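The bag that promises to vanish

The box of Zudar kitchen liners in my cupboard has a leaf on the front, a second leaf on the side and the word "returns" printed in a curly green script. Returns to what, it doesn't say. It cost three times as much as the ordinary roll next to it on the shelf.

I have been buying these things, on and off, for 14 years, and I am no longer sure why. The small print on the Zudar box says the liner breaks down "in suitable industrial conditions". I rang my council to ask where such conditions might be found. They were polite. Food waste from my street goes to a digester in Utis, where any bag, green leaf or no green leaf, is stripped off at the gate and sent to be burned.

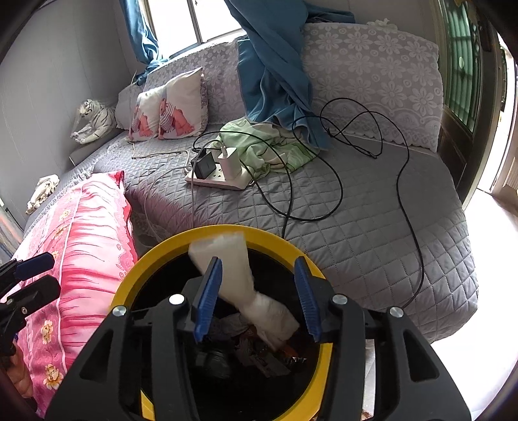 Composting claims are cheap to make and dull to check, and the makers know it. Pirko, whose liners are sold in my nearest two supermarkets, sent me a test report running to 238 pages. I read most of it. The trials were done in a heated drum, with the bags cut into strips first. My own rubbish doesn't live like that. It is dark crumpled wrappers and a shiny bit of foil in a round bin with a yellow rim, all of it going off together in whatever sack I happened to buy. How a strip of clean film behaves in a drum tells me very little about that.

So in August I buried a Pirko liner at the end of the garden, beside the rhubarb. I dug it up last week. It was muddy and had a slug on it, and I could still read the barcode.

Pirko told me that home burial is "outside the intended use". Fair enough, but there is a drawing of a spade on the packet. I have gone back to newspaper for the peelings.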